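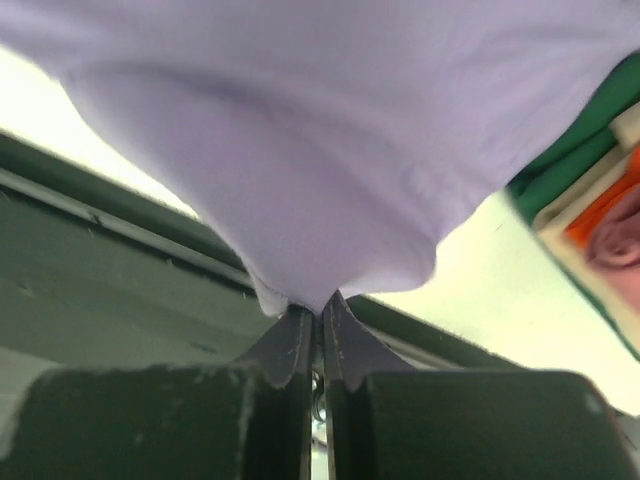 Diary > 2019 > Sewing and House > Curtains, day 2

August 21, 2019

Got up at 5 to beat the heat and had the ironing board out before the coffee was done. The lavender cloth was washed on Monday night and it shrank more than the woman at the Markitz counter told me it would. I had bought extra, so there is still enough for both bedroom windows, but the hem will be narrower than I wanted.

Pressed the first length on medium. The long fold down the middle, where it had been wrapped on the bolt, would not come out. Tried steam, then a damp dish towel over it, then gave up and decided to put that fold near the side edge where the curtain bunches anyway.

Jeptoo Obura called at nine about the bus to Prultby. They have moved the stop again, now it is on the far side of the feed store. She wants to go Saturday and look at lamps. I said yes if the curtains are up by then.

Measured the windows a second time. The left one is wider than the right by a finger. All these years in this house and I never noticed. Wrote both numbers on the wall inside the closet so I don't have to do it again.

Cut the first pair after lunch. The scissors need sharpening – they chew at the end of each cut. Pinned the side seams and sewed two of them before the bobbin ran out. The only other thread wound was navy, so I stopped and wound a new one, and the winder on this machine slips unless you hold it down with your thumb. Lost most of an hour to that.

Latrice Castellanos came by with tomatoes and my casserole dish. She held the cloth up to the bedroom wall and said it looked gray. It does in the afternoon. In the morning it has more pink in it. She thinks I should paint the wall white first, and she may be right, but I am not painting in August. Maybe October.

She also told me the Alcantara house sold, number 308, to a couple from Buduvholm with a big dog. They want the fence taken down. I don't care about the fence but I will miss the vine on it.

Paid $60 for the curtain rods and brackets, which came on the afternoon truck. One bracket was missing its screws. Found some in the jar in the basement that fit well enough.

Supper was tomatoes on toast. Sewed again until the light went and finished the left side pair except for the hems. Will hang them unhemmed overnight and let them drop, the way my mother did, and mark the bottoms tomorrow.

To do: scissors to be sharpened, more lavender thread, call the bracket people, return Latrice's bowl.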